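Trocar o tampo da mesa em vez de trocar a mesa

Publicado em setembro, por Esuren
Imprimir | Enviar por e-mail

A mesa do escritório tinha o tampo empenado fazia dois anos. No começo era só um lápis que rolava sozinho para o lado da janela. Depois a gaveta começou a pegar, e no verão passado uma das bordas soltou de vez. Fui ver preço de mesa nova e desisti na terceira loja. O modelo mais simples da Ladefoged, que cabe na minha parede, custa R$ 1.275 sem o frete, e os pés são piores que os que eu já tenho.

Os pés da minha mesa são de ferro, herança do apartamento antigo, e não têm nada de errado. Resolvi ficar com eles e mandar cortar um tampo.

Medir parece a parte fácil e foi onde errei. A parede do escritório não está no esquadro. No fundo, o vão é mais estreito do que na frente, e eu só tinha medido na frente. Para quem for fazer o mesmo: meça o vão em três alturas e em dois pontos de profundidade, anote tudo e use a menor medida. Desconte também o rodapé. A marcenaria Katis cortou o que eu pedi, e o que eu pedi não entrava. Voltei com o tampo no carro e eles acertaram a lateral sem cobrar, mas perdi uma manhã.

A largura final ficou em 79 centímetros de profundidade, bem mais do que eu tinha antes. Recomendo. Com a tela lá atrás, sobra lugar para abrir um caderno na frente do teclado, e o braço fica apoiado inteiro. Só convém conferir se a cadeira ainda tem espaço para recuar.

O acabamento fiz em casa, na área de serviço. Lixa 120, depois 220, pano úmido, e esperar secar de um dia para o outro. Usei o óleo da Lilletti no tom castanho, que escurece mais do que mostra a amostra da loja. Foram cinco demãos finas. A terceira ficou manchada porque passei com pressa, às onze da noite, com luz ruim. Lixei de leve e segui. O cheiro demora a sair; deixei o tampo encostado na área por uma semana antes de montar.

Não esqueça a parte de baixo. Eu quase esqueci. Se só um lado recebe acabamento, a madeira puxa umidade pelo outro e empena de novo, que era justamente o problema da mesa velha. Embaixo dei duas demãos, sem capricho.

Para fixar nos pés usei parafusos curtos com arruela larga. Os furos dos pés de ferro eram redondos, e abri cada um um pouco com a lima para a madeira poder trabalhar. Quem preferir pode comprar as chapinhas com furo oblongo, que são baratas e poupam esse serviço.

A cor foi a decisão mais demorada. A parede é cinza-clara e eu tinha receio de que o marrom pesasse no cômodo. Passei um bom tempo olhando combinações na internet e em programas de desenho antes de comprar o óleo, e acabei me convencendo de que um marrom médio, sem brilho, ia bem com ela. 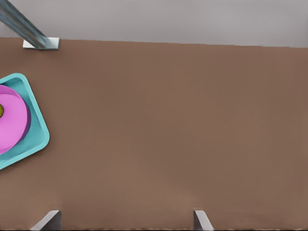 Tampo marrom contra parede cinza-clara, em imagem de computador.

A luminária de mesa deu lugar a uma de parede, e a régua de tomadas foi presa por baixo do tampo, com o fio descendo pelo pé esquerdo. Falta resolver o cabo da internet, que ainda atravessa o chão e vai continuar assim até eu comprar canaleta.

De manutenção, por enquanto, só pano seco. O rótulo do óleo fala em renovar uma vez por ano. Copo gelado deixa marca se ficar muito tempo, então comprei um porta-copos de cortiça e me obrigo a usar.

O tampo velho serrei em duas partes. A menor virou prateleira na área de serviço, onde o empeno não atrapalha. A outra continua atrás da porta.

Última atualização: setembro, 18h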